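Volunteer rainfall observers wanted, Clultovcombe catchment

The Tremo rain gauge network is recruiting observers for daily manual readings in the Clultovcombe valley and on the slopes to the north of it. The network runs 56 gauges at present. Coverage above the 140 m contour is thin, and sites there will be given priority.

Observers read a standard five-inch gauge once a day at 0900 UTC and enter the total to the nearest 0.1 mm. Trace amounts are entered as "tr". Snow is melted before measurement. Accumulated totals after an absence are accepted if they are flagged as such.
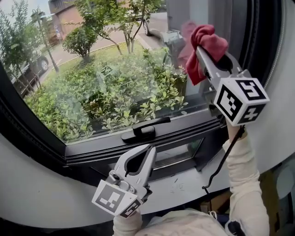
Do I need to own a gauge?

The network lends a copper gauge and a glass measure to each accepted site, and both are returned when the observer leaves.

A suitable site is open ground, level, with the gauge rim set 30 cm above short grass. Obstacles should stand at least twice their own height away from the gauge. Roofs and paved surfaces are not accepted. Urmila Rastogi checks each site before installation and again every March.

Readings are compared with the Stendell automatic station. Last year's returns included 2862 daily values from the upper valley, of which 269 were queried at quality control, mostly for entry against the wrong date. New observers are asked to read the dating rule in the handbook before their first entry.

The minimum commitment is one year. The role is unpaid. Postage for paper returns is refunded.

To apply, send a grid reference, the site elevation and a short note on nearby trees and buildings to Ekrem Baysal, network records, Tremo. Applications close 28 Jul 2023.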